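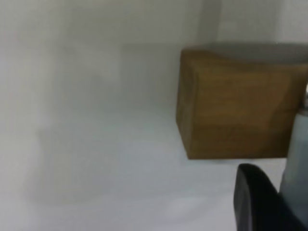
Grain on a brown wooden block, the darker streaks running mostly level.

I have been asked twice this year why the shelves in my back room are not screwed together, and the short answer is wood movement. The long answer needs a few paragraphs and one table of readings, which I will give as text as I have never got tables to behave on this site.

Timber takes up water from the air and gives it back. As it does so it changes size, and it changes size by different amounts in different directions. Along the length of a board the change is so small that most people ignore it, and for furniture they are right to. Across the width it is large enough to split a panel, jam a drawer or pull a mitre open at the heel. A board cut with the growth rings lying flat moves a good deal more across its face than one cut with the rings standing up. Most boards in a merchant's rack are somewhere between the two, and a wide one may change from one to the other across its own width.

The board I have been measuring is an offcut of oak from Mosier, the yard behind the old goods shed. It was 162 mm wide on the day I brought it home. I planed one edge, drew a pencil line across the face, and have measured along that line with the same calliper ever since. The board stands on end in the back room, with air on both faces and no finish on it.

The readings so far:

Start: 162.0 mm
After the first wet spell: 162.7 mm
Heating on, door shut: 160.9 mm
Heating on, door open: 161.2 mm
Early summer: 162.4 mm

So the spread is 1.8 mm on a board no wider than a dinner plate is deep in the rack. A fixed shelf made of three such boards glued edge to edge would want to move by three times that. If it is screwed hard to a rail at the front and again at the back, it cannot, and either the screws bend or the wood gives way. In my experience the wood gives way, usually next to a knot and usually in January.

Salim Langat wrote to me after the last post to say that a coat of varnish stops all this. It does not. Varnish slows the exchange, so that a few damp days do very little, but a season is long enough for water to get through any film I can put on with a brush. What varnish does do is smooth the curve. I accept that this is worth having. I would add that it should go on both faces — a table top finished on the upper side only will take up water faster from below, and it will cup.

The methods that work all let the wood slide. In the back room the shelves sit in housings cut 5 mm deep, glued for a finger's length at the front and dry for the rest. The front edge stays flush and all the movement goes to the back, where there is a gap against the wall. For table tops I use wooden buttons in a groove. Slotted screw holes do the same job and are quicker, provided the screw is not driven so tight that the slot might as well be a hole. I have made that mistake on a bench and had to take the top off again.

Frame and panel is the oldest answer and still the best for doors. The frame members are narrow, so they move little, and the panel floats in its groove without glue. Stain the edges of the panel before it goes in, or there will be a pale stripe down each side when it shrinks.

On moisture meters: mine is the cheap two-pin sort and reads the surface. Inmaculada Villalobos lent me hers for an afternoon, and the two disagreed by 2 points on the same board in the same spot. I now use mine only to compare one board with another. If a new board reads the same as one that has been in the room for months, I cut it. If it reads higher, it waits in the stack with sticks between.

The next thing I want to test is whether end sealing makes any difference on pieces this short. I have a tin of wax emulsion and the other half of the Mosier offcut, and both halves will go out to the lean-to in August. Readings will be posted when there are enough of them to plot.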